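Automation at the Pathirana banqueting kitchens

The automation programme at the Pathirana banqueting kitchens is a long-running effort to hand some of the carrying, fetching and setting-out work of a catering business to robot arms, and to rearrange the jobs of the people who used to do it. The kitchens prepare and serve meals for weddings, company dinners and other large gatherings. The robot arms are supplied by Dremska, and the software used to plan and rehearse their movements is called Plirnuvora. Among the staff the whole arrangement is usually known simply as Zino, a name first given to the drinks station and later stretched to cover everything else.

Background

Banqueting work has always come in waves. A kitchen may be quiet for most of an afternoon and then need every pair of hands it can find in the hour before guests sit down, and a good deal of what those hands are doing has very little to do with cooking. Bottles must be brought up from the cellar and put on ice, trays must be stacked and unstacked, and glasses must go out and come back again. At Pathirana this was traditionally the work of the service porters, who also washed down the counters and generally helped wherever somebody called for them.

The kitchens employ 87 people, of whom 32 were working as service porters when the programme began. Sore wrists and backs were a common complaint among them, particularly in the drinks station, where a full ice bucket had to be lifted and turned many times in an evening. The station was also a place where new starters were often sent on their first night, with little instruction, and many of them remembered it without much fondness.

The drinks station

The first station to be changed over was the one where bottles are chilled and made ready for the dining room. It was chosen partly for its simple layout and partly for the reason that its work could be written down in a short list: take a bucket, place a bottle in it, carry it to the collecting point, and bring it back when the table has finished.

A bottle in a bucket is an awkward thing for a machine all the same. The neck leans to one side, the weight changes as the ice melts, and the foil is easily torn. The early trials were slow, and the porters who stood beside them often found it quicker to reach past the arm and do the job themselves, which the supervisors at first encouraged and later asked them to stop doing, as it made the timings impossible to read. A bucket now takes the arm 33 seconds from shelf to collecting point. An experienced porter is faster than this over a short stretch, though the arm keeps the same pace at the end of the night as at the start.

Changes to jobs

No porter was dismissed when the drinks station changed over, a promise that had been made in writing beforehand and which did a great deal to settle nerves. The title of service porter was kept, but two new roles were added beside it. Station minders look after an arm during service, clearing spills, topping up ice and stopping the machine if something is out of place. Rehearsal hands work earlier in the day, setting up and checking the tasks that the arm will be asked to do that evening.

Both roles carry a slightly higher hourly rate and are open to anyone who has finished 60 hours of training, which is given in paid time. Several of the older porters took up the minding work gladly, having had quite enough of lifting, while others tried it and went back to the dining room. They missed the company, for one thing. A minder spends long stretches at one counter, and conversation with colleagues, once carried on over a shared tray or a shared sink, has to be fitted in during breaks. The kitchens have since moved to a rota under which nobody minds a station for a whole shift.

There has also been a change in who is listened to. Porters had always known which counters were too low and which corners collected clutter, but there had been no regular way of passing it on. Since the arms depend heavily on such details, the porters' notes are now read out at a weekly planning meeting, and a number of improvements to the rooms (better lighting over the sinks, for instance, and wider gaps between the trolleys) came out of remarks first made for the benefit of the machines.

Rehearsal in simulation

Before a task is tried at a real counter it is run in Plirnuvora, where the counter and the things on it are drawn by computer and the arm can make its mistakes without breaking any glass. Rehearsal hands are encouraged to furnish these counters as they would expect to find them on a working day, with plants, appliances and cupboards left standing about, and to move things from one run to the next. They watch how the gripper closes on an object, whether it comes too near its neighbours, and how much clear worktop is left for setting the object down.

The bottle and bucket task remains the one on which most beginners learn. It is small enough to be understood in a morning, and former porters take to it quickly, knowing from their own hands where a bucket likes to be held.
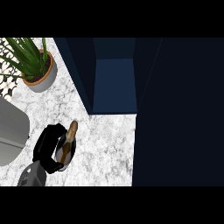
Reception among staff

Opinion within the kitchens has softened over the years without ever becoming unanimous. Those who work as minders tend to speak well of the change, and mention above all that they go home less tired. Cooks, whose own work has hardly been touched, were at first the loudest in their doubts, chiefly over the loss of space along the counters, and a number of them still hold that view. Younger staff have sometimes worried that the simple jobs on which people used to learn the trade are becoming scarce, and in answer to this every new starter still spends a period carrying by hand before being offered a place at a station.

A staff agreement covering the programme was signed on November 12, 2021. It sets out the right of any worker to stop an arm without having to explain the decision afterwards, limits the length of a minding turn, and requires that porters be consulted before a further station is changed over. The washing-up area and the dessert counter have both been discussed under these terms. The dessert counter was put aside at the request of the people who work there, and the washing-up area is still under review.

See also

Banqueting
Kitchen porter
Robot arm
Workplace training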